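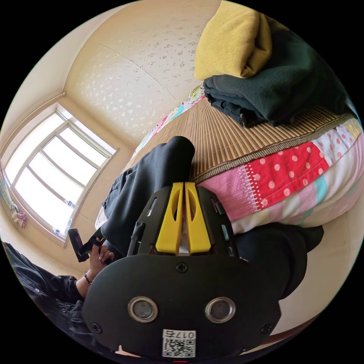
Folding a blanket on a laboratory table and folding one on somebody's bed are two very different jobs, the Iketti group has been telling anyone willing to listen since April, and the group now has a result to go with the argument. Its study, released under the project name Tindex, finds that robot arms get noticeably better at everyday household handling when their lessons come from ordinary lived-in rooms, with all the quilts, windowsills and odd corners such rooms have in them.

Updated 9 June 2019

The idea will be familiar to anyone with an interest in home robots. Before an arm can pick up a pillow or straighten a sleeping mat, it has to be shown many times over how that is done, and the usual way of showing it has been to sit an operator down at a set of controls and steer the arm through each movement. It works well enough, but it is slow and tiring, and it ties the whole business to wherever the arm happens to be bolted down. Arms are heavy, they need power and a good deal of supervision, and you can't very well carry one up three flights of stairs to somebody's bedroom just to find out what it makes of the bedding.

So the Tindex project leaves the arm at home, so to speak, and sends out only the hand. People taking part hold a gripper of their own, black with a pair of yellow fingers, and do small chores with it wherever they happen to live. A wide-angle camera on the tool records the fingers and a great sweep of the room behind them, and the movement of the tool is worked out afterward from the recording. Each gripper carries a small printed label so that the recordings from one tool can be kept together. Later on, a robot arm fitted with a matching gripper learns from what was recorded, and because the robot's camera sits in the same spot relative to the fingers, what it sees when it sets to work is very close to what it saw in its lessons.

None of that is brand new, and the group is generous in saying so. What it wanted to find out was something rather plainer: does it matter where the lessons are recorded? If you have a fixed number of them, should they all come from one tidy room where everything can be controlled, or should they be spread as thin as butter over as many homes as will have you?

To settle it, the group gathered 1,411 recordings from 187 homes in and near Ura over a little more than three months. The chores were modest ones – picking up a pillow and setting it down again, turning back the corner of a quilt, moving a folded pile of cloth from one side of a bed to the other. A second collection of exactly the same size was made in one furnished room at the group's own building, with the same chores and the same model of gripper. The same learning software was then trained twice, once on each collection, and the two trained systems were tried out in three rooms that appeared in neither.

In the furnished room itself, the system trained there did a little better, as you might expect. Take the arm anywhere else, though, and the picture changed. The system raised on other people's bedrooms kept on finding the edge of the cloth under strong daylight from a window, and over patterned fabric, where the other tended to close its fingers on thin air or push the pillow along the bed ahead of it. Glossy sheets gave both of them trouble, and very thick bedding did too.

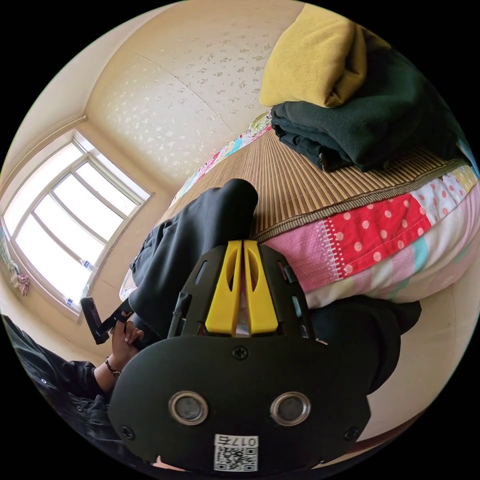 More homes will always beat more hours, one reader wrote to us after our first short note on the project in the spring, but has anybody checked what happens when every home is given only a handful of tries? It is a fair question, and the study does go some way toward answering it. The group thinned out the home collection step by step, first by dropping whole homes and then, in a separate run, by keeping every home and dropping some of the recordings from each. Losing homes hurt a good deal more. With all the homes kept in, quite a few recordings could be taken away before the arm began to fumble, which is cheering news for anyone planning a project like this on a small budget and a lot of goodwill.

There are limits, and the paper spends several pages on them. People are quick and clever with their wrists in ways that an arm can't always copy, so a number of recordings had to be set aside when the movement was more than the arm's joints could manage. Bright windows are another headache, since they can wash out part of the view and make it harder to work out where the tool is. And a person sitting comfortably on a bed comes at a pillow from quite a different side than an arm on a stand, so the group had to choose the arm's position with some care in each test room.

The grippers were made by De Luca, a small workshop that has also agreed to share the drawings, and the group plans to put these up alongside the recordings once the families involved have had a chance to look through their own and ask for anything they would like removed. Kitchens come next, with cupboard doors and dish towels on the list. The group is looking for more households in the Ura area, and says that no tidying up is required before a visit.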